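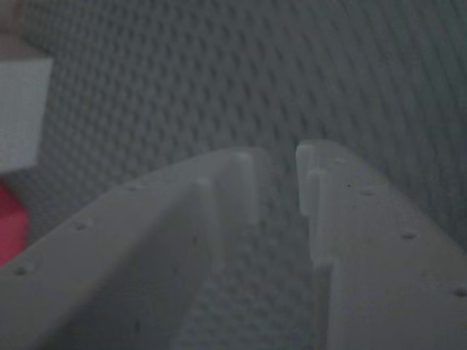
Figure 3.1 A grey textured surface with raised bumps in diagonal rows.

Chapter 3
Cleansing the Skin

Skin makes its own oil, called sebum, and sheds dead cells all day long. Sweat, dust and the remains of make-up or sun cream mix with both. Water alone will shift the sweat and some of the dust but leaves most of the oil behind. A cleanser has to lift the oil so that it can be rinsed or wiped away.

Cleansers do this with surfactants. One end of a surfactant molecule is drawn to water and the other to oil. When the product is worked over damp skin, the oil-loving ends gather round each droplet of grease and the water-loving ends face outwards. The droplets then rinse off.

Surfactants vary in strength. Traditional soap is alkaline and can leave the face feeling tight, particularly in winter. Many modern washes use milder surfactants and are closer to the skin's own slightly acid pH. Cream cleansers contain more oil and less surfactant, and suit dry or mature skin. Balms and cleansing oils dissolve heavy make-up well but usually need a second cleanse.

In this chapter you will learn to choose a cleanser after a skin analysis, to carry out a full facial cleanse in 12 minutes, and to record the treatment on the client's card. You should already have read the section on contra-indications in Chapter 2. If you find broken skin, a cold sore or an eye infection, do not begin.

Case study: Suvora
Nawal Abdelaziz runs Suvora, a salon with two treatment rooms. In May she looked through her record cards and found that clients with dry skin were being given the same foaming wash as everyone else. She brought in a cream cleanser called Dinda for those clients and kept the foaming wash for oily and combination skin. Her therapists now note the product used and any redness at the end of the treatment. We return to her cards in Section 3.4.

Key terms
Sebum, surfactant, emulsion, pH, contra-indication, double cleanse

3.1 Preparing the client
Wash your hands before you touch the client or the trolley. Secure the hair with a clean headband and ask about contact lenses.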